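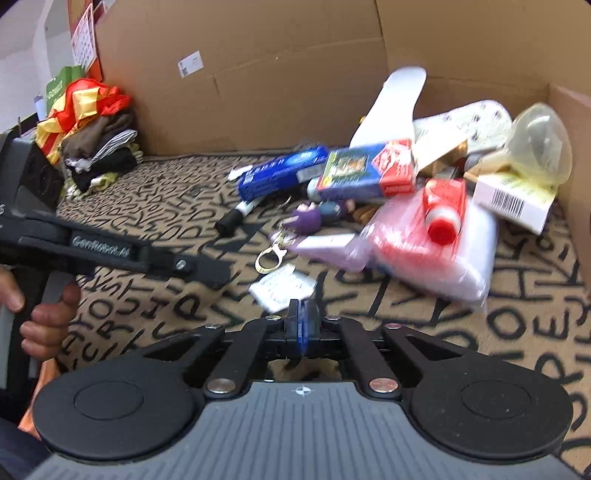 Both grippers over the box, pile still mixed. The insole and the sock are at the back.

Open day, Friday, second group (14:00)

Present: me, Adjoa, Kwadwo. Visitors from Codena with Ok-hee Ra, and later two teachers who came in without booking. Ms. Ra asked very practical questions and I write them down here so that we answer the same way next time.

1. How long does one pass take? I said it depends on the pile. Our best pass this week was 78 seconds, with a pile that we had already done many times. I should have told her this second part also.

2. Does the robot need the box? No. We use the box because the walls stop the round things from rolling away. She wanted to know what happens with a conveyor, and I had no answer. Kwadwo thinks the Annan people tried it in November, he will ask.

3. Who can do the demonstrations? Anyone, after some practice. One of the teachers took the pair and needed 7 tries before she could lift the sock without pulling other things with it. She held the handles too tight. I must remember to say at the beginning: the fingers soft, the wrist straight.

Observations from my own passes:

– The sock is still the worst object. If I come from the top, the tips close on only one layer and it slips. From the side it is better, but then the insole is in the way.

– The plastic bag makes a reflection under the ceiling lamps. I turned it once and the tracking was more calm, but I did this only one time, so it is not a result.

– Small flat paper: I could not pick it up from the carpet. Adjoa can. She pushes it first against something with the left tool and then takes the edge with the right. I want to learn this before Jernasen.

– My right hand got tired after 19 passes. Before this I never noticed. Next time we change persons earlier.

We planned 100 passes for the whole day and did not reach it, the talking took more time than the work. I think this is normal for an open day and Adjoa agrees, but Yaa Akolgo will ask for the number, so please somebody read the counter before it is reset.

To do:
Clean the finger inserts (Kwadwo).
Send Ms. Ra the short report, without the draft table on page two.
Ask Myrto if the Gistholm visit is still one hour or longer.
Find softer objects for the next pile – a glove, maybe a small towel.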